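## 4. Setting up the listening room

The listening room plays pop songs and radio broadcasts from the last decade of the Cold War. It uses one Hrynyshyn player, two Clivus speakers and the panel set marked HESTTON. Finish the wall panels (section 3) before starting.

1. Choose the quietest corner of the gallery, away from doors and the gift counter.
2. Unroll the timeline banner face up and leave it flat overnight. The panels run from the missile protests to the opening of the Wall and must hang in that order.
3. Hang the record sleeves below the timeline. Sleeves with a blue dot are originals and go in the locked case.
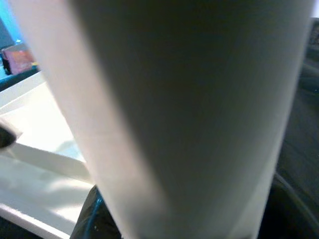 *Fig. 9. Pale cylindrical surface, close up.*

4. Place the player on the shelf and connect the left speaker first.
5. Switch on. The display should show 1000 and then the name of the first program, "Two Minutes' Warning."
6. Set the volume to 3 for school groups and 4 for everyone else.

> **Caution:** Track 79 opens with a recorded siren. Tell front desk staff before you test it, and never play it through the gallery speakers. At Privdale it was mistaken for the fire alarm.

### 4.1 Loading a program

Programs are stored by number. To load one, hold MENU until the light blinks, enter the number and press PLAY.

- **1067** - protest songs, East and West, with spoken introductions
- **3000** - television themes and spy film music 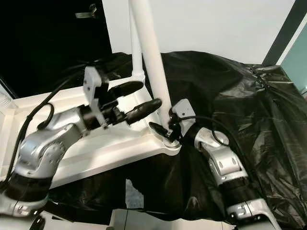 Both programs repeat until you press STOP. If the player skips to the end of a song, the card isn't pushed all the way in. Turn the power off before you reseat it.

Lyrics sheets are supplied in English only. The introductions were written by Venla Valtonen and the translations checked by Maksym Kushnir; keep both credits on any sheet you reprint.

### 4.2 Daily check
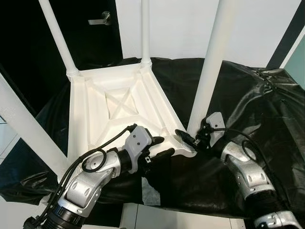
Play the first minute of each program every morning before opening and listen for a buzz in the right speaker. Wipe the headphones and replace any torn ear pads. If your room has molded seating , turn it seat-down on a plastic tarp once a week and check that the legs sit firmly in their collars. Put back any lyrics sheets that have wandered off to the book table.

**Note:** The songs are licensed for play in the room only - do not use them in online tours. The license is renewed in March, and new cards are mailed with the paperwork. Return the old cards in the same envelope.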